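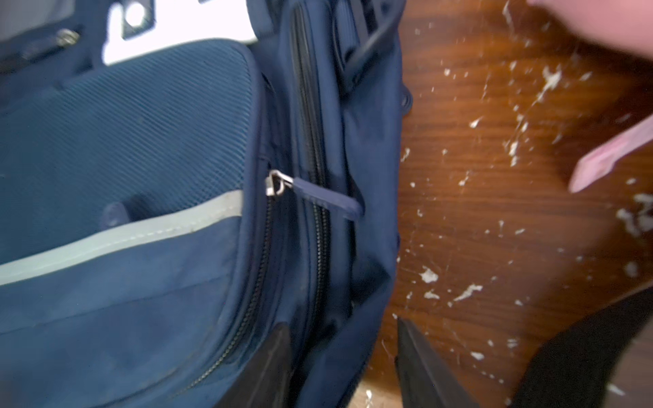
*Mochila azul marino con banda reflectante gris en el bolsillo delantero.*

## ¿Cómo lavo una mochila acolchada sin estropear la banda reflectante?

**Assunção_bici**

¡Hola a todos! En noviembre empecé a ir al trabajo en bici y estoy encantada, pero la mochila ya pide un buen lavado: barro en la base, marcas de sudor en los tirantes y un olor a plátano que no se va. La etiqueta está borrada. ¿Puedo meterla en la lavadora o me cargo la parte que brilla? La uso cada día y me da pena arriesgarla.

**Žydrūnas Venckus**

¡A mano, sin dudarlo! Yo llevo 13 años con la misma y sigue estupenda. Vacía todos los bolsillos, dale la vuelta y sacude las migas (siempre salen más de las que uno cree). Luego llena la bañera con agua tibia y un chorrito de jabón neutro, déjala 2 horas y frota los tirantes con un cepillo de dientes viejo. La banda reflectante, solo con una esponja blanda y sin apretar - nada de lejía, ni suavizante, ni plancha. Para secarla, cuélgala boca abajo a la sombra con las cremalleras abiertas. La espuma tarda muchísimo, así que si la lavas el sábado por la mañana, el lunes la tienes lista. Y el plátano se va con bicarbonato dentro toda una noche, ¡mano de santo!

**fesar_77**

Yo la meto en la lavadora a 30 y ya está.

**Stomdale**

A mí en la lavadora se me cuarteó la banda al tercer lavado, y eso que era programa delicado. Si aun así te animas, ponla dentro de una funda de almohada y sin centrifugar. Después compruébala a oscuras con una linterna: si brilla a parches, ponte un chaleco encima para ir de noche.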